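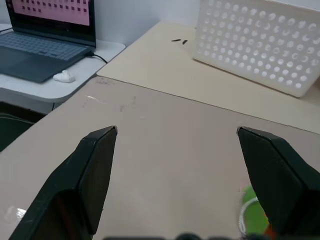
Fereshteh Hashemi told me early on that a basket on a desk is where decisions go to be put off, and that if I wanted to know how people tidy I should stop asking about drawers and look at whatever has holes in the side. I wrote it down and didn't think much of it until we were well into the coding. By then I'd read enough tidying diaries to see she had a point, though I still think she's too hard on baskets!

4.2 Baskets, edges and the working surface

The desks in our study were shared ones, which matters here (see Section 3 for how we picked them). People came, worked, and left things behind, and we asked them to keep a short diary of what they moved and where it ended up. I had expected most of the entries to be about throwing things away. What we got instead was 789 entries, and a great many of them were about shifting something from the middle of a table to the edge of it, and then leaving it there.

Figure 2. A shared work area with a perforated white plastic basket on the cream board at the far side of the table, and an open laptop on a white desk.

I've come to call this the edge habit, for want of a better name. The middle of the table is for whatever you're doing, and the far side is for everything you might want later on. A container put there does a funny job, as it makes the far side feel official. One of our diarists at the Penia site wrote that she would never leave a cable lying across her table at home, but would happily drop it "near the basket" and call the job done. Near the basket! We had so many of these that we ended up giving them their own code, separate from "in the basket", and I'm glad we did.

Joins and steps between surfaces turned up too, more than I would have guessed. Where one board meets another, even with only a slight change in height, people seemed to treat the line as a border. Small stuff (a pen cap, a clip, odd bits of who knows what) got pushed over it and stopped being anyone's problem. Birger Forsberg and I disagreed about how to read this. He thinks the line does the work all by itself and the basket just happens to be there. I think you need both — the Ullent tables had a join but no container, and the diaries from there hardly mention the far side at all. We haven't settled it, and three of the Ullent diaries were too short to be much use either way.

One more thing on holes, as the reviewers of our February draft asked. Several people said they liked a basket they could see into from the side, and two said it made them feel guilty, which I rather enjoyed reading. Solid tubs got fuller before anyone emptied them, but we only had five of those, all at the Cadwaladr site, so I wouldn't lean on it.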